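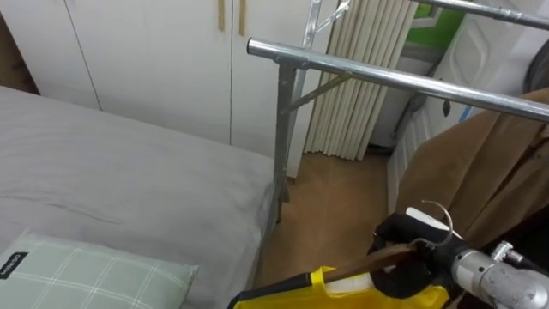
*Item 2: small bedroom, clothes rack and wardrobe*

**Fladuldale House — household meeting, July**

Started 7:30 p.m. in the kitchen. All rooms represented except the attic. Last month's minutes accepted with one correction: the vacuum bags came from Piltirholm, and the receipt is in the drawer.

**1. Money**

The house account stands at 699 dollars. The water bill of 294 is due before the end of the month and will be paid from it.

**2. Small bedroom**

The new tenant moves in next month. Agreed:

- The metal clothes rack stays beside the bed. A request to move it to the landing was turned down — the landing is too narrow.
- Wooden hangers stay with the room. Buy 12 more of the same kind.
- Wire hangers go back to the dry cleaner.
- The white wardrobe is to be emptied by the 20th. Winter coats go to the hall closet.
- The light gray sheet and the mint-green plaid pillowcase are to be washed and left on the bed.
- Bags left on the floor go to the basement shelf, labeled.

A second rack for the back bedroom was discussed. No decision.

**3. Kitchen**

The freezer needs defrosting. Back bedroom will do it and put a note on the door the night before.

**4. Other**

Bikes are blocking the side gate again. Owners to move them.

Closed 8:15 p.m. Next meeting in August, same time.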